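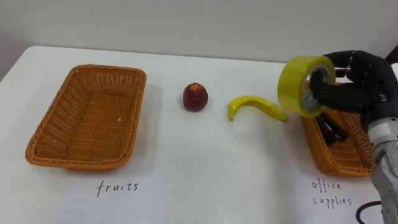
White tabletop: removing yellow haze and old marker

Posted in Furniture and Surfaces

Ilídio Marinho

I have a white desk from the Wodard line, melamine over particleboard, matte finish, bought secondhand. It stood by a south-facing window at the previous address and has two separate problems.

First, a yellow haze over the half that faced the window. It is even, with a fairly sharp boundary where a monitor stand used to be. Dish soap and warm water did nothing. Glass cleaner did nothing.

Second, several lines of black permanent marker near the front edge, of unknown age. Isopropyl alcohol at 70 percent lightened them to gray and then stopped working.

I have a sheet of 1000 grit wet-or-dry paper and was considering a light pass over both areas. I would like to know whether that is safe on this kind of surface, and whether the haze is in the coating or on top of it. Replacement tops are no longer sold. The edge banding is intact and I want to keep it that way.

3 replies

Mabuza

Do not sand it. Melamine on furniture board is a printed or colored paper saturated with resin and pressed on under heat. The layer is a fraction of a millimeter thick. 1000 grit will cut it more slowly than coarse paper, but the matte texture is part of the pressed surface and you will leave a shiny patch that shows under side light. There is no way to put the texture back. If you go through, you reach brown core, and the core swells when it gets wet.

On the haze: test before deciding. Put a few drops of white vinegar diluted one to one with water on a spot at the back, wait a minute, wipe, rinse, dry. If the spot comes up lighter, you have a film, usually mineral or soap residue. If there is no change, repeat in a different spot with a degreaser meant for kitchens. Nicotine and cooking film come off yellow on the cloth, so use a white one. If neither test does anything, the discoloration is in the resin from UV exposure and it is permanent. The sharp boundary at the monitor stand fits either case, as film does not settle under an object either.

Rinse between tests. Never mix the vinegar with anything containing bleach.

wipe_down_677

magic eraser

Jinereck 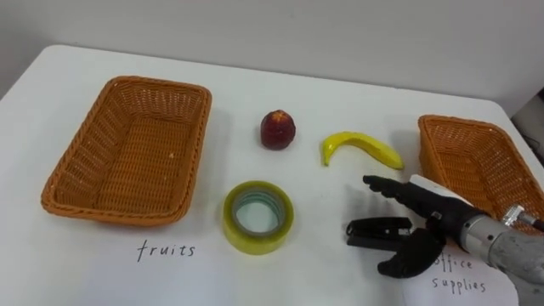
Marker on melamine is a solvent problem, and the strength of the alcohol matters. 70 percent is nearly a third water and evaporates slowly, so it spreads dissolved dye into the texture. Use 91 percent or higher. Wet a cotton pad, hold it on the line for ten seconds, lift straight up, turn to a clean face, repeat. Do not scrub in circles. Thin strokes, like the handwritten "fruits" in black ink in front of the basket, have little ink in them, and with a line that fine I would use a cotton swab and follow the stroke so the dye is not carried onto clean surface. For thick old lines, write over them with a fresh dry-erase marker and wipe while it is still wet. The solvent in the new ink loosens the old. Repeat two or three times, then finish with the alcohol.

Keep acetone away from it. It may not hurt the face, but it will soften the glue on the edge banding, and that is the part you said you want to preserve.

The eraser suggestion needs a qualifier. Melamine foam is a fine abrasive. It will take off the last gray shadow of the marker, and it will also polish a matte top if you lean on it. Wet it fully, use almost no pressure, and stop after five or six strokes to look at the spot from a low angle with a lamp.

I agree with Mabuza on the sanding. I also agree that UV yellowing in the resin cannot be reversed. Peroxide creams of the sort used on old computer cases are made for a different plastic, and I have not seen them do anything useful on furniture board.

Ilídio Marinho

Vinegar: no change. Degreaser: faint yellow on the cloth, and the test spot is lighter but does not match the covered area. I take that to mean both film and UV. I will degrease the whole top and live with the rest.

Marker: the dry-erase method removed all but one line. 91 percent alcohol took most of that. No foam used so far. The sandpaper is back in the drawer.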